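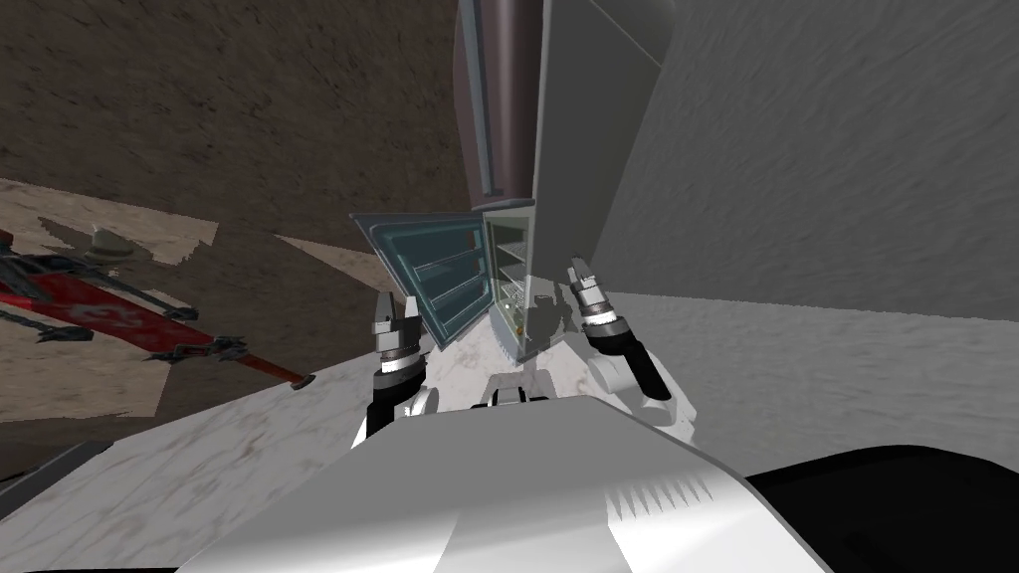

ガラス扉が下がってきたとき、最初に調整するのは上下と左右のどちらですか。

左右（かぶせ量）が先です。扉の傾きは上下の丁番の左右位置の差で決まるため、傾きを取ってから高さを合わせます。逆の順で作業すると、高さをもう一度やり直すことになります。

収納・建具板 ＞ 丁番と金物 ＞ ガラス扉の垂れについて

hikido_3
スレ主です。上の件、左右が先というのは了解しました。対象はSkornholmの吊戸、扉の高さ700、幅400、枠付きガラスで重量は9kg。丁番はDekumのスライド丁番が上下に1個ずつ。設置から2年で戸先側が3mm下がり、枠の下端が底板に触れるようになりました。調整ねじで戻しても、ひと月でまた下がります。調整で済む話なのか、丁番の数が足りないのか、意見をください。

kanamono_ya
ひと月で戻るなら調整の問題ではないと思います。疑う順に書くと、座金の木ねじの緩み、座金と本体を留めるロックねじの緩み、丁番アームの摩耗。まず扉を開いた状態で戸先を軽く持ち上げ、どこが動くかを見てください。座金ごと動くなら側板の下穴が負けています。座金は止まっていてアームだけ動くなら丁番側です。

mokuneji
9kgで2個吊りは少ない。3個にすべきです。

kanamono_ya
＞mokuneji
個数を増やす前に間隔を確認した方がいいです。垂れに効くのは上下の丁番に掛かる水平方向の力で、重量×（扉幅の半分）÷丁番間隔で出ます。間隔が300なら9×200÷300で6kgf。500に広げれば3.6kgf。中央に1個足しても、上側の丁番が受ける引き抜き力はあまり減りません。

mokuneji
計算は分かりますが、それは静荷重の話です。毎日の開閉で戸先に手の重さが掛かるし、全開時にストッパーへ当たる衝撃もある。メーカーの個数表が高さと重量の両方で区切ってあるのはそのためでしょう。余裕を見て3個という考えは変わりません。

hikido_3
測りました。丁番間隔は芯々で300です。上端と下端からそれぞれ200の位置に付いています。思ったより内側でした。

kanamono_ya
内側すぎますね。枠の形状で逃げられない事情がなければ、上下とも端から100まで出したいところです。それで間隔500になります。ただしガラス枠の場合、カップ穴を新規に開けられるかどうかは枠の見付け幅次第。アルミ枠なら専用丁番の固定位置が決まっていることもあります。

sukima_gauge
横から失礼します。本体側のゆがみは確認済みでしょうか。吊戸でもトールでも、箱が平行四辺形になっていると扉の調整では追いきれません。

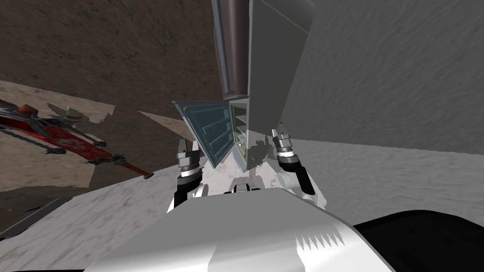 対角を測って差が2mm以内なら箱は問題なしと見ていいです。背板が薄い箱は、壁への固定点が上だけだと前側が少しずつ倒れてきます。うちは高さ2000のトールで同じ症状が出て、丁番を2回交換した後に、原因が床の不陸だと判明しました。アジャスターを回しただけで収まっています。

hikido_3
対角の差は1mmでした。水平器でも側板は垂直です。箱は除外でよさそうです。
戸先を持ち上げると、上の座金が側板から浮きます。隙間は名刺1枚が入る程度。下の座金は動きません。

kanamono_ya
では木ねじの保持力ですね。側板はパーティクルボードですか。

hikido_3
そうです。厚さ15のパーティクルボード、両面化粧。

mokuneji
パーティクルボードに同じねじを締め直しても戻りません。調整のたびに締めていたなら、もう穴の中は粉になっているはず。爪楊枝と木工用ボンドで埋める方法をよく見ますが、9kgの扉の上側には勧めません。

sukima_gauge
爪楊枝はともかく、丸棒を打って下穴を開け直すのは実績があります。径8の穴に開け直し、丸棒を接着、一晩置いてから下穴2.5。棒の木口にねじを揉むことになるので、保持力は板目に揉むより落ちますが、崩れたパーティクルボードよりは上です。

kanamono_ya
木口が気になるならユーロねじ用の径5穴に変える手もあります。座金がユーロねじ対応かどうか、Dekumの型番末尾を見れば分かるはず。今回は位置も移すのだから、新しい位置に径5で開け、古い穴は埋めるだけにするのが早いと思います。

mokuneji
位置を移すなら、ついでに3個目も付けておけばいい。穴を開ける手間は同じです。

kanamono_ya
3個目は芯がそろわないと開閉のたびに互いにこじります。治具なしで3か所の芯を出すのは簡単ではありません。正確に2個付けた方が結果は良いというのが私の見方です。

mokuneji
治具は端材で作れます。ここは平行線ですね。

hikido_3
報告です。枠側に予備の固定穴が上下100の位置にあったため、そこへ移しました。側板は径5で開け直してユーロねじ。古い穴はエポキシで充填。丁番は2個のままです。調整は左右、上下、前後の順で、戸先の下がりはゼロ。古い穴の跡にはMekoの化粧シールを貼りましたが、色が少し合っていません。

sukima_gauge
お疲れさまです。Mekoは白系が3種類あるので、艶なしの方を試してみてください。
なお、ユーロねじはインパクトで締めると一発で空回りします。手回しか、クラッチを一番弱くしたドリルドライバーで。

hikido_3
手回しで締めました。ダンパーも替えるか検討中です。Stanの後付けダンパーを使っている方はいますか。ガラス扉だと閉まり際に枠が鳴ります。

kanamono_ya
木扉で使っています。後付けのピストン式は戸先寄りに付けると効きが強すぎて、扉が最後の数ミリで止まることがあります。吊元寄りから試してください。枠の鳴りはダンパーより先に、ガラスと枠の間のパッキンを確認した方がいいです。縮んで隅に隙間ができている例が多い。

mokuneji
パッキンは同意。それと、半年後に上の座金をもう一度見てください。浮いていたら3個目の話を再開します。

hikido_3
隅を見たら下側のパッキンが5mmほど足りていませんでした。幅の合うものを取り寄せます。座金の確認は半年後にこのスレへ書き込みます。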